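Likolness (TV series)

Likolness is an American reality competition show in which amateur singers perform as well-known acts and are kept or dropped by viewer vote. It was created by Pascual Ocampo and produced by Tritevov. Three seasons so far. A fourth has been ordered.

The title is a made-up word. Ocampo has said he wanted "likeness" and "local" in one, and that the network hated it for months before giving in.

Format

Each season starts with 25 singers picked from open calls. They get cut to 10 before the live shows start. After that, one singer leaves per week, sometimes two if the schedule is tight.

Every contestant draws an act from a bowl and has six days to learn one song. No lip syncing. Costumes are allowed but don't count toward the score, a rule added after season one, when a cape got more press than the winner did.

Judges give scores out of 60. The scores are shown on screen but only break ties. The public vote decides everything else, which has led to most of the arguments about the show (see Voting disputes).

Votes come in by phone, text and the Prostarel app. Each account gets five votes a night. Voting opens when the first singer starts and closes half an hour after the last one ends.
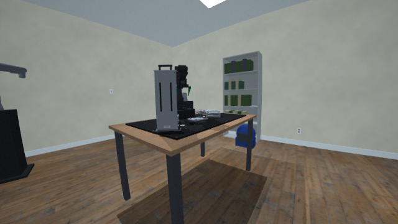 Judges and host

The host for all three seasons is Tsion Workneh, a former radio presenter. She was hired late, after the first choice pulled out, and had four days to prepare. Reviews of the pilot were mixed but most liked her. Her sign-off, "Go home and be yourself," ended up on mugs, shirts and at least one unlicensed candle.

There are three judges' chairs. Ocampo has sat in the middle one since the start. The other two rotate, with guest judges from music and theater staying for two or three episodes each. Season two tried a fourth chair for a viewer chosen by lottery. Dropped after three episodes. The viewer judges gave everybody full marks.

Series history

Season one

Taped auditions in July, live shows in the fall. Ratings started low and built slowly. The early episodes ran long and the final overran by nine minutes, cutting into the late news. The producers apologized on air the next week in a recap special.

Season two

Known mostly for the Dlamini theater, a restored movie house that the show moved into after outgrowing its first studio. The place seats more people but the sound was a problem all season. Singers complained they couldnt hear the band from the left side of the stage. Curtains were hung on the back wall by episode four and it got better.

The second season also brought in the Rescue, where the judges can save one eliminated singer, once, up to the top five. They used it in the very first live show and then had nothing left when a favorite went out two weeks later. Fans still bring this up. 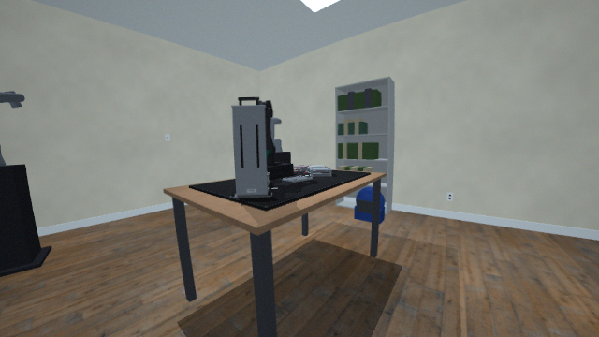
Equipment table, gray tower unit on a black mat. Computer rendering.

Season three

Shorter season, fewer group numbers. Group numbers had been the least popular part of the show in the producers' own surveys. The bowl was replaced by a wheel, then the bowl came back by the semifinals after the wheel landed on the same act three weeks running.

The final aired on September 21, 2024. It was decided by 1597 votes, the closest result the show has had. The runner-up asked for a recount the following morning and later withdrew the request.

Voting disputes

Season one: the text line went down for part of the second live show. Nobody was sent home that night and two singers left the next week.

Season two: a fan group ran a campaign to keep the lowest-scoring singer in the competition as long as possible. It worked until the top four. The singer was a good sport about it and said so in interviews, though Workneh called the campaign "a bit mean" on her own podcast. Tritevov made no rule changes over it.

Season three: complaints that the app let people vote from more than one account. Prostarel said duplicate votes were removed before the count. The figures were not released.

Reception

Critics have been lukewarm. Common complaints are the running time, the amount of recap after ad breaks, and the fact that the best impressions often lose to the best stories. Praise usually goes to the live band and to Workneh.

The audience is older than the network expected. Almost 60 percent of season three viewers watched live and not on catch-up, high for this kind of show. A touring version played small theaters between seasons two and three, with six former contestants and a cut-down band.

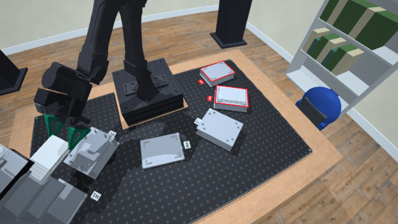 Black robot arm with green gripper fingers above a group of gray and white objects. Computer rendering.

Spin-offs

Likolness: Backstage, a weekly half hour of rehearsal footage, ran alongside season two only. A kids' version was announced, then shelved with no pilot made. A holiday special with returning singers is planned ahead of season four, with Workneh hosting. Ocampo will produce it but is not expected to judge on it.

See also

List of Likolness contestants
List of Likolness episodes
Likolness: Backstage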